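Rules for a Robot in the Rain

Barkley is a delivery robot, and he has manners to learn, just as you do! The first rule is to slow down when he can't see well – raindrops can blur the world for a robot, too.

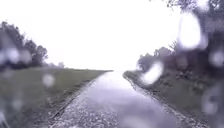
A wet path with raindrops in the way.

The second rule, which Verena Ammann teaches all her robots, is to keep to the path and stay off the grass, however tempting a short cut might look. 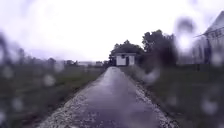

And if Barkley isn't sure what's ahead, he must stop and wait for a grown-up to help.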